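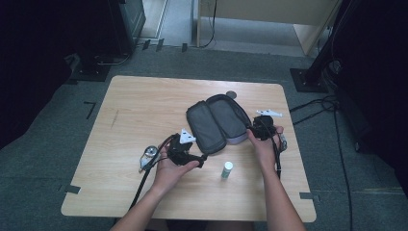 Packing a Small Zipped Case: What Goes In, What Stays Out

Brodie Donnelly
Product Design, Year 2
Ustumstead College
January 24, 2025

Introduction

Most people I know own at least one small zipped case that opens flat like a book. Some were bought to hold a particular thing, such as a pair of headphones or a shaver, and then kept when that thing broke or was lost. Others were bought as a general travel case. They get filled with whatever fits, and after a while the owner has to tip everything out to find one item.

For this project I looked at how people pack this type of case and whether a simple change to the inside makes it easier to use. I was not trying to design a new case from nothing. The brief asked for an improvement to an everyday object that could be made with the college's sewing machines and hand tools, and that could be tested by other students.

Background

The case has two halves joined along one side, with a zip running round the rest. When it is unzipped and laid on a table, both halves lie side by side and everything can be seen. This is its main strength compared with a pouch that opens only at the top. Its weakness is that the two halves have to close over each other. Anything tall in the left half will press against anything tall in the right half, and the zip will either strain or stop at the corner.

I began in September with a short questionnaire, which went out by email to students in my year and the year below. I got 69 replies. The most common complaints, in order, were:

Things fall out of one half when the case is opened
The zip catches on something inside
Small flat items slide under bigger ones and get missed
Bottles leak onto everything else

The first complaint surprised me. I had expected the zip to come top. Several people explained that they open the case standing up, on their knee or against a wall, so one half swings down and empties itself.

Choosing the items

I needed a fixed set of items so that each test was the same. I settled on five: a small upright bottle, a small flat round item, a folded cloth, a pen and a charging lead. The bottle and the round item were the two that mattered most. A bottle is the tallest thing most people put in a case of this size, and it will roll if it is laid on its side. A small disc is the opposite. It has hardly any height, it slips into any gap, and if it is a dark colour it is very hard to see against a dark lining.

I asked my tutor whether the colour problem was worth including, as it would be solved by using a pale lining. The answer was to include it, because most cases for sale have a dark inside and people will not change the lining of something they already own.

The cases

I used two cases. The first was sold as the Oddale and is a soft case with no pockets. The second, the Gadow, is a little stiffer and has one mesh pocket. The longest side of the Gadow is 175 mm and the Oddale is slightly shorter.

Neither has anything to hold a bottle in place. The Gadow's mesh pocket is useful for flat things but the elastic is tight, and it takes two hands to get a pen out of it.

Insert designs

I made three inserts. All of them could be taken out of the case without leaving a mark, as I did not want to glue or stitch anything to the case itself.

Insert A was a flat piece of felt with two elastic loops, one wide for the bottle and one narrow for the pen. It sat in the left half only.

Insert B was a thin flap fixed between the two halves, so that it lay over the left side when the case was open and could be turned over like a page. It stopped things falling out, but it also hid them, so people had to lift it to see what they had.

Insert C was a mix of the two. It had the loops from A and a half-height flap that covered only the lower part of the left side. There was also a shallow round pocket near the top, made from pale cotton so that a dark item would show up.

The felt came from Dương, a fabric shop near the college, where I was given offcuts for the early versions. The final ones were cut from new felt, as the offcuts varied too much in thickness and I was getting different results with the zip.

Testing

Each person sat at a table with the case open in front of them and the items set out around it. They packed the case, closed it, opened it again and took out one item that I named. I timed the last part. I gave no instructions about where things should go, except to say that all the items had to be inside before the zip was closed.

Some 50 runs were completed across both cases, including runs with no insert for comparison. I left out the runs where the zip jammed badly and had to be freed, and noted these separately.

I had first planned to have people stand up, as this was how many said they used their cases. I changed this after the first afternoon. Standing made the times very uneven - one person would rest the case on a hip and another would put it on a chair. Sitting at a table gave steadier times but it is less like real use, and I have taken that into account below.

Results

With no insert, nearly everyone put the bottle in first and fitted the other things round it. The flat round item usually went in last, and was often the slowest to find again.

Insert A made the bottle quick to remove but did little for the smaller things. Insert B gave the slowest times of the three, although two people said it was the one they would buy because it looked tidy. Insert C was the quickest overall. The pale pocket was used by most people without being told what it was for.

In the Oddale the zip jammed more often with Insert C than with Insert A. I think this was caused by the edge of the half flap, which lifts as the case closes. Trimming the corner to a curve helped. I did not have time to repeat all the runs with the trimmed version, so this needs checking.

Problems

The elastic loops were sewn to fit one size of bottle. A thinner bottle slides out and a thicker one will not go in at all. An adjustable loop would solve this but adds thickness, which brings back the trouble with the zip.

My timing was done by hand with a phone. Small differences between two inserts should not be given much weight.

None of the inserts does anything about leaks. I had meant to try a wipe-clean backing behind the bottle and bought the material for it, but it frayed when cut and I dropped it.

Further work

The next step would be to remake Insert C with curved corners and test it again in both cases, with people standing as well as sitting. I would also like to try the round pocket on the right side, as left-handed testers tended to reach across the case for it. A paper pattern for the insert is included in the appendix, drawn at full size for the Gadow.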